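Ok so I promised a budget thread for everyone who keeps asking what a two-arm setup costs a small shop like ours. Grab a coffee, this one rambles.

Background: we do rental and resale clothing in Brakwood. Our back room has one big boring problem and its name is hangers. Everything that comes in has to go on one, everything that goes out has to come off one. In August that's 2,000 pieces a week and my shoulders file a complaint.

So last fall I talked my business partner into setting money aside for arms. Two of them, on a rail, over a table, with a rack at the back. I got three quotes and they were so different I thought I'd sent people the wrong email.

Quote one, from an outfit in Sumbridge: everything included, lovely brochure, price with a comma in a place I did not enjoy. Quote two left out the grippers. Like, the arms just ended. Quote three was Stilik, who sent a plain list with a price next to every line, and that's who we went with.

Here's the thing I wish I'd budgeted properly from day one: the arms are the part you shop for, and then the stuff around the arms eats your lunch. Rail, base plates, cable management, the table, the walls around the table, a rack at the right height. Our "everything else" line came to $3,740 and I had written down a number so much smaller I'm not going to post it.
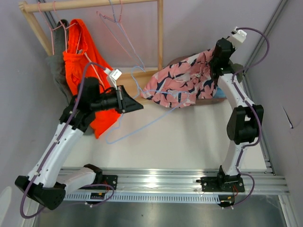
Left arm at the rack, right arm over the table. Pink leaf print on the right, purple cables everywhere, my favorite part tbh

Cables! Put cables on their own line. Buy them longer than you think. I measured ours in a nice straight line like a fool, and an arm that reaches up and over needs a big lazy loop to do it. We reordered two and paid for fast shipping both times.

Next: the rail. You can bolt arms straight to a table and save real money, and if your table never changes, go for it! We went with a rail so we can move the bases later. We've got a second rack planned for the Pennington store and I want to be able to copy this layout without drilling a bunch of new holes.

Somebody asked about hangers. YES. Budget for hangers. I mean it. Ours come in from everywhere, wire ones, plastic ones, fat hooks, skinny hooks, and every kind is a slightly different grab. I priced out switching the whole store to a single type and it's cheaper than a week of setup time. We haven't done it yet (we have a LOT of hangers) but it's on the list for the next round.

Until then I test with the mix. No point planning a purchase around tidy demo clothes when the real bins are knits and drawstring shorts and whatever else came in that morning.

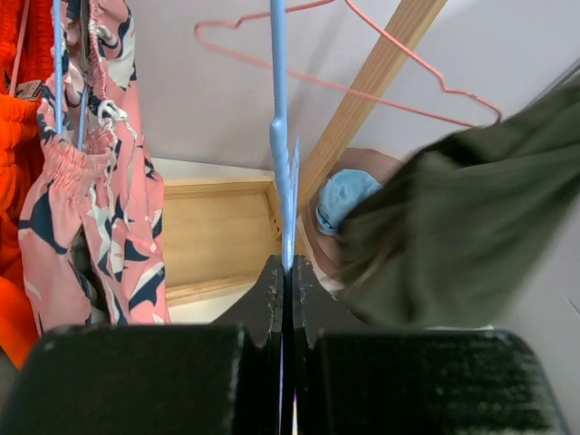

Gripper's-eye view of a light blue hanger. Look at those scuffs on the fingers

Which brings me to wear parts. Fingers get chewed up. Ours are chipped and speckled and I've decided they are a consumable, same as tape or tags. I now keep a spare pair in the drawer and a line in the yearly budget for more. Ask your seller what a replacement set costs BEFORE you sign. If they have to go check, that tells you something.

Also ask whether you can swap them yourself. With Stilik it's a hex key and some patience. The Sumbridge people wanted a service visit. Each visit was going to be $202 before anyone touched a screw. No thank you.

Time is the other line people skip. I gave us five days for setup on paper. Double it, then add your own wages, because you will be the one standing there at closing time nudging a rack half an inch to the left.

Do I have a payback date for you? Nope. We hang most things by hand still and I'm not going to pretend otherwise. What I have is a spreadsheet with a best case and a grumpy case, and the grumpy case is the one I showed the bank.

If you're putting your own list together, mine goes in this order: arms, grippers, spare fingers, rail and mounts, cables, table and walls, rack, hangers, setup time, and then a cushion of roughly a tenth on top. We spent the whole cushion. The cushion was not a treat.

A few of you asked about leasing. We looked at it, and the monthly was fine, but we couldn't change the grippers under the contract and that killed it for me. If your items are all the same shape it might suit you better than it did us.

Going to clean up the spreadsheet and take our bank stuff out of it, then I'll post a blank copy in the replies. Send me your weird quotes in the meantime, I love reading them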